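Open Day at the Limimard Sock Mill

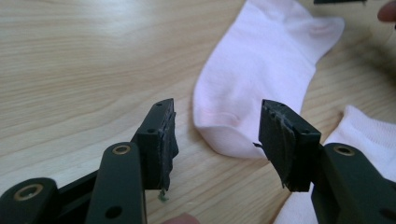

Anikó Kerekes

On Wednesday I went to the open day of Limimard, the small sock mill behind the Lenier bus station. I knit at home since many years and I always wanted to see how a mill does it. The ticket cost 6 euros and they gave me a paper bag for my coat buttons and keys, so nothing falls into the machines.

We started in the knitting hall. It is very loud there and the guide, Ghislain Kowalchuk, had to speak with his hands. The machines are round and they make a sock as a tube, from the cuff down to the toe. One old machine is called Medve by the workers and it has its own stool, where the mechanic sits when the yarn breaks. I asked how many needles it has. He wrote the number on his palm for me: 200. At home I use five, so I felt a little bit ashamed.

After this comes the closing of the toe, and I stayed there the longest time. A woman puts the open toe on small points, loop after loop, and the seam comes out so flat that you must search it with the finger. She let me try. I missed two loops and she took the sock back very politely.

The pairing room is much more quiet. It has wooden tables with a light top, and the socks come there single. A pale pink one and a white one lay on the wood when I came near, and I wanted at once to look for the partners. Mr. Kowalchuk explained that they match by length first and by color second — two pinks from different dye baths can look the same in the evening and different in the morning. For this reason the final check is done before noon. Dark colors go to another table by the window.

The dyeing part was closed for visitors, only the door was open and it smelled of vinegar. I was sorry about it. In the store room we saw yarn from Mekari, which they buy for the winter models, almost 800 cones on high shelves. I was allowed to touch one gray cone. It is softer than what I find in the shops in my town.

At the end there is a small shop with second choice socks. The faults are hard to see, mostly a thick thread at the heel. I bought three pairs for my father, who says that all socks are too tight, and one pair for me in mustard yellow.

Some practical things. Bus 467 stops in front of the gate, but the entrance for visitors is on the other side, by the bicycle stands. Take flat shoes, the stairs are made of metal grid. Coffee is free in the canteen until four o'clock. The next open day should be in April, and you have to call before, they don't answer e-mail so often.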